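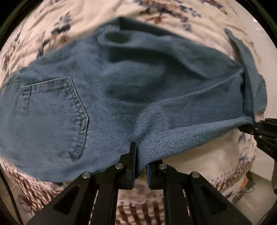 Robot Manipulation Project, Unit 6: Collecting demonstrations with cloth

Read this before the Thursday lab. Bring your group's log sheet and the item you signed up for.

6.1 Why trousers

In Unit 5 you worked with boxes and cups, which keep their shape when you pick them up. Cloth does not. A pair of jeans can lie in a very large number of ways, and the pocket you want may be under a fold. Jeans are also heavy for a garment, and the seams are much thicker than the single layers. A grip that holds well on a hem can slip on the leg.

The class set now holds 3543 demonstrations, of which 481 are jeans. Most of the rest are towels and T-shirts. Roughly 70 of the jeans recordings were rejected at checking, mainly for the faults listed in 6.4.

6.2 Equipment

Each group signs out one pair of Hidero hand grippers, left and right. Check the pivot bolts before you start. If a finger wobbles, tighten the bolt and write it on the log sheet. Cables go on the floor, well away from where you stand.

Work on a bed or a wide table. A patterned cover is allowed and we want more of them, as the Mekar training run did badly on anything with a print.

6.3 Procedure

Drop the jeans from waist height and leave them as they land. Do not tidy them first.
Start both recordings and close each gripper fully once. This is the sync mark.
Find a leg end and take hold of the hem with one gripper.
With the other, pinch a single fold further up the leg. Close slowly.
Move the hands apart until the denim between them is taut, then lower it to the surface.
Repeat for the second leg, then the waistband.
Fold leg to leg, then in half. Open both grippers and stop.

You do 3 full runs per person, swapping operator after each. Do not use your fingers to help. If you have to, stop the recording and mark the run as void.

6.4 Common faults

Pinching the bedding together with the denim. Lift slightly after every grip and look.
Pulling before both grippers are closed.
Gripping on a pocket edge. The stitching holds but the leg twists.
Hands crossing in front of the view for more than a moment.
No sync mark.

6.5 Handing in

Upload to the Zanetti folder under your group number. Void runs go in as well, marked V. The short write-up (one page) should say which grip failed most often and what you changed.

Reading for next time: the Fikov notes, sections 2 and 4 only.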